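Podico Handheld Gripper Pair - planning and ordering page
Updated Aug 1, 2022

Price list for the pair is on request at the moment, Sizwe Naidoo is redoing it for September. Old PDF is out of date, please bin it.

What you get: two handheld grippers, left and right, white body, black two-finger jaws. Chargers, hex keys, hard case. Headset NOT included. Phone NOT included. Have had a few calls on this.

Typical station is a bed or a big table, cloth on top, garments to fold. Two people if you can spare them. Budget for the furniture too, people forget it and then it comes out of the wrong pot.

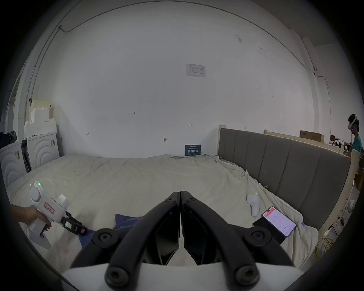 Gripper pair at a garment station, bed with sheet, phone and controller to hand.

Space. Allow 200 cm clear along the long side of the bed, plus somewhere for cables to go that isn't underfoot. Plain wall behind is best. Pencil or pen marks on the wall are fine, we do it ourselves for heights and distances.

Cloth: one plain sheet, pale, bigger than you think. Garments should be a different colour from the sheet. Dark blue on cream works well, white on cream is a pain and you'll be redoing half of it.

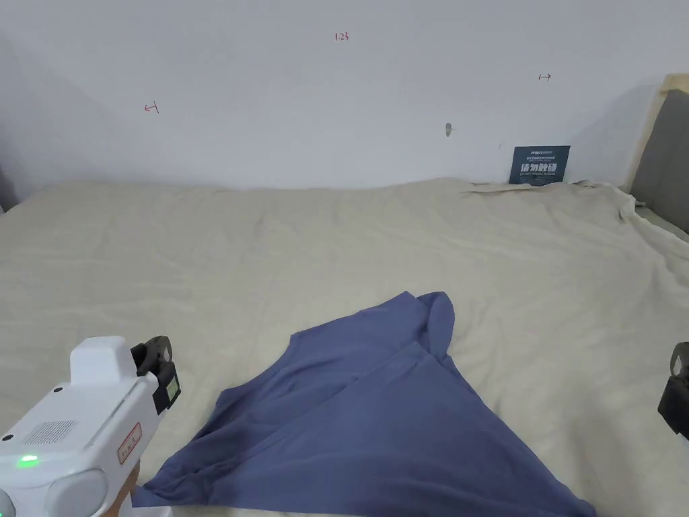
Start with T-shirts. Jumpers later, anything with buttons much later. Dumisani Molefe at our Hernside workshop does a starter bundle of 49 garments in mixed sizes, washed once before they go out so they crease like real laundry. Ask for it when you order, can't be added after dispatch.

Charging. Indicator on the body shows green when ready. Run one pair, charge one pair if you are doing full days. So that's two pairs to budget for, not one, unless you like tea breaks.

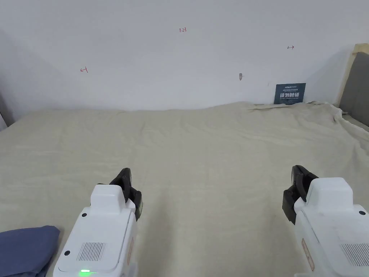
Weight per hand is 900 g with battery in. Fine for an hour, less fine after lunch. Plan for swaps between operators and put the swaps in the rota form the start.

Spares, order with the unit if possible:
Finger pads, pair
Pivot screws, bag
Battery
Cloth, plain, large
Carry strap (Joubert make, fits both hands)

Pads wear first. Lead time on pads is bad right now, about 202 hours from order to your door, longer for islands. The rest is off the shelf.
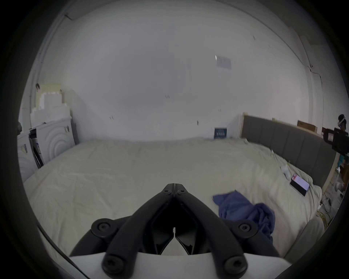 Checks before each session. Jaws close tip to tip. Pivots snug, don't overtighten. Cables off the walkway. Phone charged.

Hire before you buy? Yes, via Dostomix, minimum one week, hire cost comes off the purchase price if you order within the month. Insurance is on you.

Quotes and lead times: Jennylyn Macaraeg, orders desk. Training days: Lucienne Jacquet. Give a delivery adress with a ground floor if you have one, the case is heavy.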